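# 旧墙贴大花墙纸,接缝对不齐,潮的地方还会鼓起来,应该怎么办?

**蓝色抽屉**

各位好。我的中文是成年以后学的,装修方面的词有一些是查词典得来的,如果用错了请大家指出。

我住在 Mwaipopo 街的一栋老楼里,想给吃饭的小房间换墙纸。我家人喜欢天蓝色的底,上面有大小不一样的花,再加一些白色的细线。我自己本来想刷白墙,但是讨论了很久以后,我同意了。

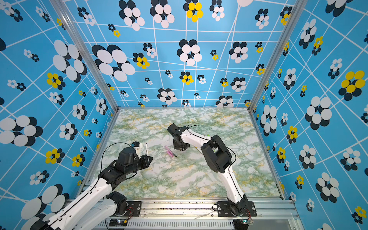 天蓝的底,白色的细线,白花和黄花。

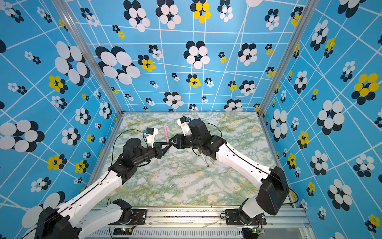
现在说我的情况。要贴的主墙宽386厘米,对面是窗户,左边的墙里面有水管,右边的墙上有门。主墙原来刷过漆,漆是上一位住户留下的,有一点发亮,用湿布擦不掉颜色。左边的墙靠近地面的地方有一块颜色比较深,摸上去凉,可是我不能确定是不是潮。

我在五月先试着贴了一幅便宜的墙纸,为了练习。结果有下面这些问题:

第一幅贴得还可以,第二幅的花和第一幅对上了上半部分,越往下越对不上,到踢脚线的时候,花瓣已经错开有一个手指的宽度。我把第二幅揭下来重新贴,纸被我拉长了,错得更加厉害。

过了几天,接缝的地方翘起来,像书页一样。我用胶补了一次,补过的地方干了以后发亮,从侧面看很明显。

左边墙那块深色的地方,墙纸鼓起一个包。用手按下去,它平了,第二天又起来。

胶是在 Vusgate 买的墙纸专用胶粉,我按照袋子上的说明加了水。店员说我应该先涂一层底子,又说旧漆如果很结实也可以不涂。这两句话我回家以后想了很久,还是不明白我的墙属于哪一种。

我想请教的是:花纹大的墙纸怎么计算用多少卷?对花有没有比较可靠的方法?旧漆要不要全部铲掉?还有,那块深色的墙,是不是应该等它好了以后再贴?如果要等,我怎么知道它好了?

我没有专业的工具,有一把卷尺,一把美工刀,一个塑料刮板,还有一架不太高的梯子。请人来贴我也考虑过,但是我想先自己学一学。谢谢大家的耐心。

---

**慢慢糊墙的人**

你好。我也是外国人,在家里贴过几个房间的墙纸,第一个房间贴得很难看,后来柜子放在前面,挡住了。我不是师傅,但是你遇到的问题我差不多都遇到过,所以我写得长一点,请你挑有用的看。

**先说潮的那一块**

我建议你把这件事情放在最前面,别的都可以等。墙纸贴在潮的墙上,胶不会干透,纸鼓包只是开始,以后后面会长霉,味道很不好,揭下来的时候墙皮也会跟着掉。我在厨房旁边的墙上就犯过这个错误,我以为胶多涂一些就能粘住。

检查的方法很简单。找一块透明的塑料膜,比书本大一些就可以,四边用胶带贴紧在那块深色的墙上,不要漏气。在旁边颜色正常的墙上也贴一块,用来比较。放几天再去看。如果水珠在膜的里面,靠墙的那一面,说明水从墙里出来。如果水珠在膜的外面,那是房间里的空气太潮,碰到凉的墙变成了水。这两种情况处理的方法不一样。

水从墙里出来,你家那面墙里又有水管,我会先看水表。晚上睡觉以前把家里所有的水龙头关好,记下水表上的数字,早上用水以前再看一次。数字变了,就请修水管的人来,这个不要自己动手。数字没有变,也不能完全放心,因为有的水管只在用的时候有水,例如下水的管子,这种水管漏了水表是看不出来的。老楼里还有从地面往上吸水的情况,深色的地方一般贴着地,上边缘像波浪一样,有时候有白色的粉。白粉可以用干刷子刷掉,请不要用水洗,用水洗它会进到墙里再出来。

房间的空气潮,就容易一些。多开窗,家具离墙远一点,做饭的时候把门关上。我住过一个房子,冬天衣服都在吃饭的房间里晾,墙角总是黑的,后来换了地方晾,墙角慢慢就好了。

等墙干了怎么知道?我的做法是把塑料膜再贴一次,没有水珠了,颜色也和旁边一样了,再等一等。有一种测墙的水分的小仪器,可以买也可以借,我借过一次,觉得它用来比较两个地方有用,它给出的数字本身我看不太懂。

**旧漆要不要铲**

你说漆有点发亮,湿布擦不掉颜色。我觉得这说明它比较结实,不一定要铲。你可以做一个试验:用美工刀在漆上轻轻划几道横的,再划几道竖的,成为小格子,然后贴上一条粘性强的胶带,压紧,很快地撕下来。如果小格子大部分留在墙上,漆就是牢的。如果胶带上都是漆,那么这一片要铲。请在几个不同的地方试,门旁边、窗户下面、墙的中间,结果可能不一样。

漆牢也有一个麻烦,就是太滑,胶不容易抓住。要用砂纸把亮的表面磨得不亮,不用磨掉很多,手摸上去有一点涩就够了。磨的时候戴口罩,开窗户。如果你的楼很老,旧漆里面可能有铅,干磨会有粉尘,这个情况请先问清楚再动手,家里有小孩的话更要小心。磨完用湿布擦干净粉,等干。

然后是底子。店员对你说的两句话,我的理解是这样的:底子有两个作用,一个是让吸水的墙不要太快把胶里的水吸走,另一个是以后换墙纸的时候容易揭下来。你的墙刷过漆,不太吸水,所以第一个作用不太需要。但是补过腻子的地方很吸水,如果补了很多洞,我还是会整面涂一层。Brenimis 的墙纸底漆我用过,味道不大,干了以后有一点粘手的感觉,这是正常的。我涂过以后等了7天才贴,袋子上说不用这么久,可是那时候下雨,我不着急。

墙上的洞和裂缝要补,补完磨平。发亮的、浅颜色的、薄的墙纸特别容易显出下面的小疙瘩。晚上把房间的灯关掉,用手电筒贴着墙从侧面照,每一个不平的地方都有影子,你会看到比你想看到的更多。我用铅笔在旁边画小圈,然后白天去修。请不要用圆珠笔,圆珠笔的颜色会从墙纸后面透出来,我有一个地方到现在还有一条蓝色的线。

**算要几卷**

请你看墙纸标签。上面有卷的宽度,有长度,还有一个叫"花距"的数字,意思是同一朵花下一次出现的距离。标签上还有一个小箭头的图案:两个箭头一样高,叫平对,就是每一幅都从同样的位置开始;两个箭头一高一低,叫错位对,就是第二幅要往下移半个花距,第三幅再回来。我第一次没有看这个图,把错位对的墙纸当成平对来裁,浪费了很多。

计算的步骤:

- 量墙的高,在左边、中间、右边各量一次,用最大的那个数。
- 墙高加上下两头的余量,再往上凑成花距的整数倍。例如花距是30厘米,每一幅的长度就必须是30的倍数,不够的要补到够。
- 用一卷的长度除以一幅的长度,得到一卷能裁几幅。后面的小数丢掉,不要四舍五入。
- 用墙的宽度除以卷的宽度,得到要几幅,这次有小数就往上加一幅。
- 用要的幅数除以一卷能裁的幅数,再往上取整。

你的主墙宽386厘米,除以标签上的宽度就可以了。算完以后我会多买一卷。请一定检查每一卷的批号是一样的,批号不同颜色会有一点差别,在店里看不出来,贴在墙上挨着就能看出来。多出来的那一卷如果没有拆开,有的店可以退,买以前问清楚。

花大的墙纸比花小的浪费多,这个是没有办法的。剩下的短的纸可以用在门上面和窗户下面,但是也要花对得上才行。

**对花**

你写"上半部分对上了,越往下越对不上",我猜有两个原因。

第一个原因是第一幅没有垂直。老房子的墙角和门框经常是歪的,如果你从墙角开始,让纸的边跟着墙角走,那么每一幅都会歪一点,后面越来越多。你应该自己画一条垂直线。没有工具也可以,用一根细绳子,下面挂一个重的东西,例如一把剪刀,挂在墙的上面,等它不动了,在绳子后面用铅笔轻轻点几个点,再用尺连起来。第一幅的边跟着这条线,不要管墙角。

第二个原因是纸的湿度不一样。纸做的墙纸涂了胶会变大,如果第一幅涂完胶等了很久再贴,第二幅涂完马上就贴,它们变大的程度不同,花就对不上。所以每一幅等的时间要一样。涂好胶以后把纸的胶面对胶面轻轻折起来,不要压出折痕,等标签上说的时间。我把厨房的计时器拿到房间里用。无纺的墙纸没有这个问题,胶直接涂在墙上,纸是干的,很容易移动。如果你还没有买正式的墙纸,而且是第一次,我建议买无纺的。

贴的时候,先在眼睛的高度把花对好,再往上往下刮。因为人进房间的时候先看到的是这个高度,上面和下面差一点,不太明显。移动纸的时候用两个手掌平着推,请不要捏着边拉,一拉就长了,你已经有这个经验了。

大花还有一件事,就是花放在哪里。我会在第一幅裁以前,把卷打开,拿到墙上比一比,看天花板下面切到花的什么地方。如果一排大花正好被天花板切掉一半,而天花板又是歪的,那么左边看到半朵,右边看到三分之一朵,眼睛马上会发现它。最好让天花板的线落在花比较少的地方。

**接缝翘起来**

接缝翘,大部分是边上的胶不够,或者胶在等的时候干了。涂胶的时候从中间往两边刷,最后专门检查两条边。两幅纸边对边放好以后,过一会儿再用小滚轮压接缝,太早压会把胶挤出来,挤出来的胶干了就是你看到的发亮的地方。胶流到纸的表面,立刻用干净的湿海绵轻轻按,不要来回擦,海绵要经常洗,水也要换。我用两个水桶,一个洗海绵,一个放清水。

已经翘起来的,如果纸没有坏,可以用小毛笔把接缝胶涂进去,等一会儿,压平,马上擦干净。因为你那一幅是练习用的,我觉得就不用修了,留下来继续练习别的地方,例如开关旁边怎么裁。裁开关的地方要先把电闸关掉,湿的胶和湿的纸都能导电,这个请不要省。

贴完以后不要开暖气让它快干,也不要开着窗户让风对着吹。慢慢干最好。刚贴完有小的鼓包是正常的,干了大部分会自己平。如果你第二天早上看到很多包,请不要立刻用针去扎,先等一等。我当时太着急,扎了很多小洞,后来发现别的没有扎的包自己也平了。

写得太长了,对不起。先查潮,别的慢慢来。

---

**只刷白墙**

我反对在老楼的潮墙上贴墙纸。刷透气的涂料,有问题看得见。贴上纸以后,有问题你看不见,等看见的时候已经晚了。

如果家人一定要花,可以只贴主墙,左边有水管的墙刷一样的天蓝色。我家就是这样,没有人说不好看。

还有,大花在小房间里会让房间显得更小,请考虑。

---

**蓝色抽屉**

谢谢两位。我把塑料膜贴上去了,左边墙一块,主墙一块。因为没有透明的膜,我用了装衣服的袋子剪开,希望可以。水表我也会看。

"只贴主墙"这个意见我念给家人听了,我们还在讨论。关于房间显得小,家里的意见是房间本来就小。

我又有一个小的问题。有邻居建议我在左边的墙上先钉一层 Brundeck 的板子,再在板子上贴墙纸,这样就碰不到潮的墙。听上去很方便,请问这样可以吗?

---

**慢慢糊墙的人**

用衣服袋子可以,只要四边是紧的。

关于板子,我不赞成现在就钉。水的来源没有找到,板子把它盖住,里面的空气不动,霉会长在板子后面。我没有用过 Brundeck 的板子,不能说它好或者不好,但是不管哪一种板子,先后的顺序是一样的:先找到水,再让墙干,最后才考虑用什么盖。还有一个很实际的理由,墙里有水管,钉钉子以前你必须知道水管走在哪里。

如果以后真的要用板子,板子和板子之间的缝要贴网带,补平,等干透再涂底子。不然温度变化的时候缝会动,墙纸正好在那里裂开或者起皱。墙纸的接缝也不要和板子的缝在同一条线上。

上面那位说的透气涂料,我同意一半。潮的墙确实适合透气的材料。不过墙如果已经治好了,完全干了,贴无纺墙纸是没有问题的,我家厨房旁边那面墙后来修好了水管,重新贴过,到现在是平的。

房间大小的感觉,我觉得跟花的颜色和灯有关系。这个我没有研究,也许别人更懂。你可以跟 Vusgate 要一张大一点的样品,用美纹纸胶带贴在墙上住几天,早上看,晚上开灯也看。只看手掌那么大的样品没有用,大花在上面只有半朵。

---

**门口的卷尺**

我补充几句关于顺序和墙角的,因为前面没有人写。

主墙如果有大花,可以从中间开始贴。先找到墙宽的中点,你的墙是386厘米,对折就是中点,在那里画垂直线。然后想一想:是让一幅纸的中间对着这条线,还是让两幅纸的接缝在这条线上。两种都对称,但是到两边墙角剩下的宽度不同。选剩下的比较宽的那一种,因为在墙角贴一条很窄的纸非常难,窄条会卷。

墙角里面不要用整幅纸直接折过去。我的方法是把纸竖着裁开,转过墙角只留一点点,另外那一半在新的墙上重新画垂直线再贴,盖住前面留的那一点点。花会有很小的损失,但是在角落里眼睛看不到。如果整幅折过去,墙角不直,纸一定会有皱,或者干了以后在角里绷紧,成为空的,小孩子用手指一按就是一个洞。

踢脚线和天花板的地方,先用刮板把纸压进去,再沿着刮板用刀裁。刀片要新的。纸湿的时候刀片稍微钝一点就会把纸撕破。我裁每一幅都掰掉一节刀片,听上去浪费,但是刀片比墙纸便宜很多。掰下来的小刀片放在一个有盖的瓶子里,不要直接丢进垃圾袋。

卷好的纸裁下来以后,在背面用铅笔写上号码,再画一个向上的箭头。花是圆的,上下看起来差不多,很容易贴反。我认识的人里面有贴反一幅的,住了一年客人来了才发现。

另外,楼主说梯子不太高。请量一下你站在上面的时候,手是不是能很舒服地到天花板,而不用踮脚。拿着一幅涂了胶的纸踮脚很危险,纸很重,还会挡住眼睛。我贴的时候请家人在下面托着纸的下半部分,他只要托着,不要拉。

关于买多少,如果算出来正好是4卷,一点剩余都没有,我不会只买4卷。裁错一幅是很平常的事情。

---

**蓝色抽屉**

各位好,今天是2020年6月20日,我来报告一下。

主墙上的膜里外都没有水珠。左边墙上的膜,水珠在里面,靠墙的那一面,而且比较多。水表过了一夜没有变。所以我想是下水的管子,或者是从地面上来的水。我已经约了修水管的人,他下个星期来看,那以前左边的墙我什么都不做,练习用的墙纸也揭掉了,揭的时候后面有一点灰色的点,我想那是霉。

主墙我做了小格子的试验,门旁边掉了一些漆,中间和靠窗的地方很牢。我会把门旁边那一片铲掉补平,别的地方用砂纸磨。因为这栋楼很老,磨以前我会先按照建议问清楚漆的事情。手电筒的方法我昨天晚上也试了,铅笔圈很多,家人问我是不是在墙上做作业。

墙纸我们决定买无纺的,先只贴主墙。标签上是错位对,花距比我想的大,如果没有读到那一段我一定会裁错。左边的墙以后贴还是刷,等修水管的人说了再决定。

还想问一下门口的卷尺:从中间开始的时候,错位对的墙纸,往左边和往右边贴,移动的方向是一样的吗?我在纸上画了好几次,每次画出来的不一样。

---

**门口的卷尺**

一样的。错位对只有两种幅,我们叫它甲和乙。中间是甲,那么左边第一幅是乙,右边第一幅也是乙,再外面两边都是甲。乙比甲移动半个花距。移动半个花距的时候,往上和往下结果是同样的,所以你画出来不同可能是移动的距离不是正好一半。

裁的时候可以把甲全部裁好,再裁乙,分成两堆放。如果有两卷,就一卷裁甲,一卷裁乙,这样比较省纸。背面的号码请写"甲一""乙一"这样。

霉点的地方不要用干刷子刷,会飞起来。先喷湿再擦,戴手套和口罩,擦过的布丢掉。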